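Foam pads on our gripper keep fraying – what should we glue on instead?

Posted in Student Projects > Grippers and Hand Tools
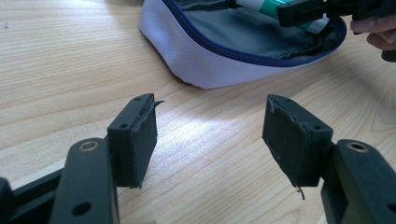 What we have and what's going wrong

Hi all, first post on here, so be gentle! I'm in a student project group and we're building hand-held grippers for our spring showcase in May. Our task is packing and unpacking a pencil pouch: marker out, marker in, zip it up if you're feeling brave. We record people doing it by hand with the grippers and then try to get our little arm (we named it Wunitz, long story) to copy the moves.

The grippers themselves are fine. Two fingers, plastic blocks, screw holes in the top, brass rings in the arms where they pivot. I'm really happy with how those came out. It's the black pads on the inside faces that are driving me up the wall. They get scuffed, the edges go ragged, and then you get these little strands sticking out. I've got one curling off the tip on the left side and another hanging down at the bottom of the right one, and the right pad is the worse of the two. I trimmed a set with nail scissors last week and they looked great for one afternoon.

Does it matter? I think it does, because the strands snag on zipper teeth. On Wednesday we did a long session and I had to stop 7 times to unhook the gripper from the zipper. My teammate thinks I'm being fussy and says we should keep recording and worry about it later. But then the arm learns from a bunch of clips where somebody is wiggling a gripper loose, and I don't want that in there.

Stuff I've tried so far:

Super glue along the edge. It went hard and shiny and then cracked.
Thinner foam from the craft store. No grip at all on a round marker, it just rolled.
Rubber bands around the block. Worked way better than I expected, but they creep up toward the tip and ping off.

We have $400 for the whole project and most of it is spoken for, so I can't go buy fancy silicone fingers. Also we share the grippers between two people, often working at the same pouch at the same time, so whatever I do has to work on both sets and match. What are other teams using? And does everyone's foam do this or did we just buy bad foam?

Thanks in advance!

Hanane Hamdy

wedge_and_shim
Hi Hanane, welcome! Everyone's foam does this. I helped with a high school club for a few years and we went through that stuff like paper towels.

Two things. First, look at how you're cutting it. If you cut foam with scissors you squash it and tear it at the same time, and the edge is already coming apart before you've stuck it on. Use a fresh blade in a craft knife, put a metal ruler down, and do it in one pass. If you need two passes, the blade is dull. Cut the pad a hair smaller than the face of the block so there's no lip hanging over. An overhanging lip is what catches on things, and once it catches, it peels.

Second, try the grippy shelf liner they sell for kitchen drawers, the solid rubbery kind (the open mesh kind will make your zipper problem much worse, ask me how I know). It's cheap, a roll will outlast your project, and it holds round things well if you put a thin layer of foam under it. So: foam first, liner on top, and wrap the liner around the tip of the block so the front edge is a fold. A fold doesn't fray. I'd wrap it around the bottom edge as well, going by what you said about the right side.

For sticking it down we used double-sided carpet tape. Wipe the plastic with rubbing alcohol first and let it dry all the way. Then clamp it overnight. We were always in a hurry and skipped the clamping and were always sorry.

On the argument with your teammate, I'm on your side. Our arm once picked up a little twist of the wrist before every grab, and it took us ages to figure out it was copying one kid who did that to shake his sleeve back. Whatever's in the clips ends up in the arm.

One more small thing, you might want to hang some cloth or paper over whatever is lighting your table. You've got a big shiny patch right in the middle of the wood. We had trouble with that too, and a cheap matte desk mat would take care of it.

Radwan_shop
shelf liner yes. or bike inner tube, cut a ring and stretch it over the block, no glue. free if you ask at a bike shop

mostunari_team
We're the Mostunari club, we did a pouch task last year! I agree with most of the first answer but I want to push back on swapping pads halfway through your recording. How many clips do you have already? We had 1,489 when we changed ours, and the new pads were thicker, so the fingers closed on things at a different opening than before. The arm got noticeably clumsier with anything skinny, and we ended up throwing out the old clips. That was a sad pizza night.

So if you're early, swap now, do both grippers on the same day and from the same roll, and don't touch them again. If you're far along, I'd stick with the foam you have and just replace it on a schedule. We did every 3 sessions whether it looked bad or not, with a cardboard template so all the pads came out the same size. Ours was traced off the block and taped inside the toolbox lid.

I haven't tried inner tube. I'd worry about the black dust on a light-colored pouch, but maybe if you wash it first?

Also, for the zipper part, we had people leave the pouch all the way open for the first batch and only added zipping once the marker part was solid. Way less snagging, and everyone was in a better mood. Good luck in May, and say hi to Wunitz – ours is called Grirnik and he still drops the glue stick.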